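Ticket 408: Arm goes to the basket without picking up the roll
Project: Dramora student arm, tabletop sorting task
Opened: 2020-12-27
Status: Open, workaround in place
Priority: Medium
Affects: practice runs for the Huneck student challenge

Problem

The task is the short one from the challenge sheet. The arm has to find the toy bread roll on the white table, pick it up and let go of it inside the wicker basket. When the fault happens, the arm skips the pick. It travels to the drop position over the basket, opens and closes the gripper once, and the program reports the step as done. There is no error on the operator screen. The fault is not there on every run, and restarting the program does not change how often we get it.

The same code passed the task in July with the roll in the middle of the table and the basket at the back. Since then we have changed the wrist camera, the basket and the table layout, so the July result does not say much.

What we expected

If the roll is not found, the program should stop and print NO TARGET. It should never go on to the drop position with nothing picked.

Steps to reproduce

1. Start the controller and wait for it to report ready.
2. Put the basket on the left half of the table, with the roll to the right of it.
3. Load the Tsikata task script with default settings.
4. Press start and leave the table alone until the arm comes to rest. 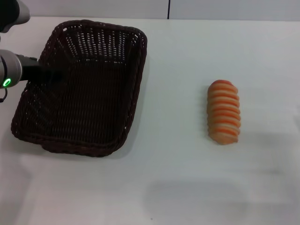 Head camera, basket on the left and roll on the table to the right.

The status light on the arm is green in this state, so do not use the light to judge whether the pick happened. Read the task log. On a bad run the line "approach" is missing and the next line after "search" is "drop".

First checks

Controller power and emergency stop: fine. The stop button works and the arm comes back after a reset.

Gripper: opened and closed by hand command. No complaints in the log. We closed it on the roll with the arm in manual mode and it held.

Head camera calibration: repeated with the printed board. The new numbers are so close to the old ones that we kept the old file.

Roll detection on the head camera: good when the roll is out in the open. The detector was trained on our own photos of the toy, and the orange and cream stripes seem to be what it goes by. A different toy with plain sides was missed in the same spot, which is a separate ticket.

Drop position: measured again. The gripper should be further in toward the center of the basket than it is now. It reaches over the far wall and a roll let go there could catch on the rim. We have written this down as its own item below.

Wrist camera

The Tsikata script uses the head camera to get the rough position, then asks the wrist camera to confirm it before the arm goes down. The confirm step waits 2,000 ms. We turned on image saving for that step and repeated the run.
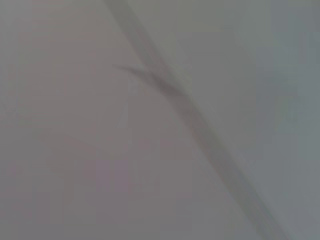 The confirm step needs an edge it can match to the outline of the roll, and the score has to reach 48 before the arm is allowed to go down. Our saved scores on bad runs were all under that. With an image like the one saved, a low score is the right answer. All it has to work with is a blurred dark band running diagonally from the top down toward the lower right, with a thinner streak joining it from the left, and none of it is sharp enough to call an outline. We do not know what the band is. It could be a cable close to the lens, so the cable is the first thing to check, but the picture does not settle it.

We tried the following on the wrist camera, one change at a time:

- Cleaned the lens cover with the soft cloth. No change in the score.
- Set the image width to 768 in the camera settings and in the script. They had been different. The script no longer prints the resize warning, but the fault is still there.
- Turned off auto exposure. Slightly worse. Turned back on.
- Swapped the USB port on the controller. No change.
- Loaded the focus setting from the Flastska mount kit notes. The score went up with the roll held by hand under the gripper. In a full run it was still too low.

So the blurred image explains why the confirm step fails. It does not explain why the program carries on afterward.

Why the program carries on

Found in the task script. When the confirm step times out it returns "none". The main loop only checks for "false". The value "none" drops through to the next block, and the next block is the drop move. The block was copied from the July version, where the confirm step did not exist yet. Whoever edits this file next should look for the same check in the stacking task, because it came from the same copy.

Changed the check so that both values stop the run. Tested with a cover over the wrist camera. The program printed NO TARGET and the arm stayed at the search position. Repeated with the cover off and the roll in place, and got NO TARGET again on the runs where the score was low. This is the correct behavior, even though it means more failed runs on the score sheet for now.

Roll close to the basket

There is a second way to get a bad search. If the roll is right up against the outside of the basket, the head camera loses part of it behind the rim. The detector then gives a box that is too narrow and the center comes out too far to the right. We would not have noticed this without saving the head images too.

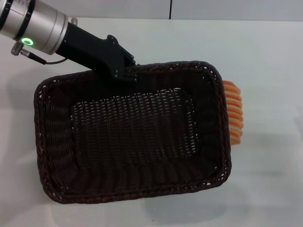 Workaround

- Use the fixed script from the team folder. The old one has been renamed so that it cannot be loaded by mistake.
- Leave a hand's width between the basket and the roll. The challenge sheet allows this for practice. It may not allow it on the day.
- Before each session, save one wrist image with the arm at the search position and open it full size. If it is blurred, fix the camera first.
- Check that no cable hangs near the wrist camera. Tie it back if it does, and leave enough slack for the wrist to turn.

Still to do

- Move the drop position toward the middle of the basket and run it slowly in manual mode.
- Set the wrist focus again with the roll lying on the table, not held by hand.
- Add saved photos with the roll partly hidden by the basket to the training set.
- Check the stacking task for the "none" problem.
- Ask Huneck whether the basket position is fixed in the challenge.

Update

Stacking task checked. It had the same fault and has the same fix now. Focus not done yet, as the mount screws need the small hex key and it is not in the box. Leaving this ticket open until the wrist score passes on full runs with the default threshold. Please do not lower the threshold to close it.

Dramora project support | Contact the team | © 2020 Dramora | Back to top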